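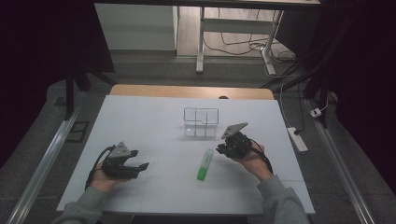
Notebook entry, February 11, 2023
Project Sanano, hand-held demonstration study
Entered by Danylo Polishchuk; to be countersigned by Petro Kostiuk

Purpose

To establish whether the order in which the two hands act should be fixed in the demonstration protocol for the marker and organiser task, or left to the demonstrator. The question was left open at the end of the September series and has held up the training runs at Stasiv.

Arrangement

One gripper in each hand, both working over the white board. One green highlighter marker and one clear compartment organiser on the board for each demonstration, the organiser further back than the marker. The marker is laid down diagonally by hand and its angle is deliberately not controlled. The mounting plates on top of the grippers were checked for play before the first demonstration and again after the midday break. The left plate had worked slightly loose by the second check and was retightened. Demonstrations recorded between the two checks have been flagged in the log but not removed.

Method

Two conditions were compared. In the fixed condition the right gripper takes the marker and the left steadies the organiser, always in that order. In the free condition the demonstrator may begin with either hand and may pass the marker across. Both conditions end when the marker is resting in a compartment and both grippers have been opened and withdrawn.

A total of 117 demonstrations was recorded. Petro Kostiuk demonstrated in the morning and I took over in the afternoon. We alternated conditions in blocks so that tiredness would not fall on one of them only. Seven recordings were rejected on review: four in which the tracking was lost when one gripper passed in front of the other, and the remainder for a late start of the recording.

Policies were trained separately on each condition with the standard Cladetel settings, unchanged from the previous series. Evaluation was carried out on the Norus arm pair with the same placements for both policies.

Result

The policy trained on the fixed condition completed 69 per cent of its evaluation attempts. The free condition policy did noticeably worse, and its failures were of one kind. Both arms would move towards the marker together, slow down, and stop a short distance from it. I take this to be the policy averaging between two ways of beginning which are each sensible by themselves. Petro is not fully persuaded and suspects that the free demonstrations were simply less tidy, mine in particular. The point is fair – my handovers were slow, and two of them needed a second grasp.

The failures of the fixed policy were more varied. Most concerned the last step, where the marker touched the wall of a compartment and was released too early. The clear plastic may be part of the difficulty. We have no measurement to support this and it should not be quoted.

Decision

The fixed order is adopted for the next series. The free recordings are to be kept, with the starting hand added as a label, so that a policy given that label can be tried later.

Outstanding

Repeat a small block of the free condition with Petro demonstrating throughout.

Try an opaque organiser with compartments of the same size – Stasiv stores to be asked.

Mark both plate screws with paint so that any movement can be seen without a tool.

Re-run the fixed policy without the flagged demonstrations and enter the figure on the facing page.

The gripper cables are to be left longer at the wrist. The right one pulled during wide reaches and I found myself shortening the movement to suit it.

D.P.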